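Nivirside hallway set: README

Hello, and thanks for downloading this. I'm Efthymia Vasilakis, and the Nivirside set is my collection of pictures of one very ordinary home job: sorting out the key rack and the bits and pieces that end up near it. Keys, lanyards, cords, a soft toy, a dark wooden table. If you came here hoping for tidy showroom interiors, you want a different folder!
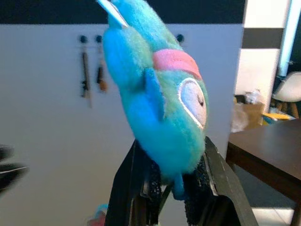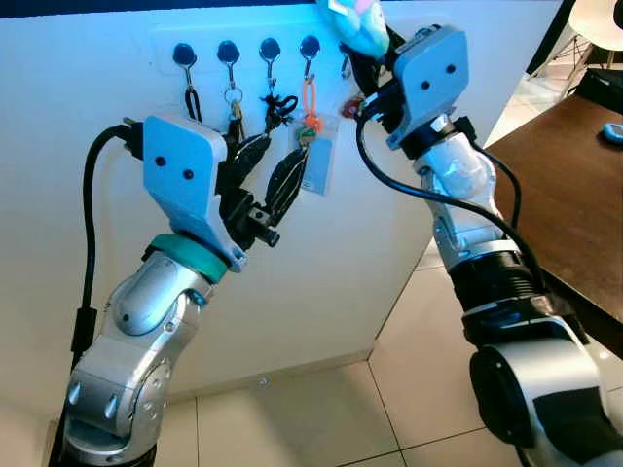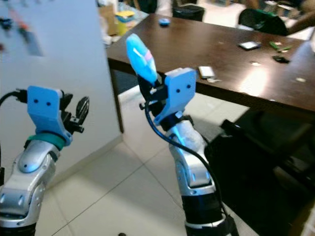 Top to bottom: the blue plush close up, the key rack, and the dark wooden table.

What's in it

The whole set is 2,187 pictures in 40 folders, one folder per go at the job. They all come as ordinary JPEGs and there's a plain text note in each folder saying what I meant to tidy that time (my spelling in those is not great, sorry). I've left the folder names as they were, so there are a few oddities like "rack again" and "rack again 2".

The things you'll meet

The key rack. White, fixed to a white wall, five hooks. Quite a lot goes on there for such a small thing. In the middle picture there's a silver key ring, a tangle of black cords with two long leather tassels, and an orange lanyard with a clear card holder and a little teal-headed key on it. I call hooks by number in the notes, starting from the left, so the lanyard is on hook 4.

The blue plush. Fuzzy, bright, sleepy-eyed and hard to name. Apostolos Fragkou, who helped me with the labels, put it down as a bird and I had it as a fish, and we went back and forth over this for far too long. It's now just "plush, blue" everywhere. It has a pink felt patch on it, so please don't go looking for a second, pink toy if you're searching by colour – I did that myself in September and lost an evening to it.

The table. Dark brown wood, and shiny enough to throw the light back at you. Anything pale shows up nicely against it. I label an item as "on table" only when it's resting there, and an item that's merely over the table gets "held" instead.

How the labels work

Every picture has a line in labels.txt with the file name, the items and where each one is. There are just two sizes of place: a big one (rack, table, floor) and a small one (hook 3, say). If I couldn't tell which hook a thing was on, the small place is blank. Please don't fill those in by guessing and then send them to me as corrections!

Lanyards and cords were the real headache. When a few of them hang from the same hook they turn into a single dark knot, and Apostolos and I didn't always split them up the same way. We settled on "cords, black" for the lot unless you can plainly follow one loop from top to bottom. Folders 1 to 5 were done before we agreed on that, so they're fussier than the rest.

Known niggles

White rack on white wall – if you're trying to pick out its outline automatically, good luck, the knobs are much easier to find.

Close-ups don't show the rack at all in most cases, so the small place in those comes from the folder note.

"Keychain" and "key ring" are both used. Treat them as the same thing.

Using it

Do what you like with it, and a mention of Nivirside is welcome. The Gkikas version going about is an older copy with the label file missing, so use this one. If you find a mistake, send me the folder and file name and I'll put it in the next update.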